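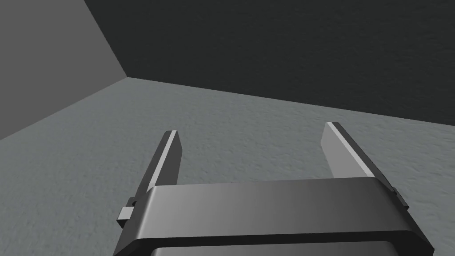 Gripper stays open in the simulator after a close command

My Vasteck cell model loads fine, but the two fingers just sit wide apart. Anything I should check first?
Khadija Gaber

Skulley
Oh, I fought with this one too! Look at the finger travel limits -- mine were typed in as 100 when the model wanted meters, and the close target made no sense. Fix both fingers, then reload the whole cell.

Zekidport
Try reinstalling maybe? Worked for me in January.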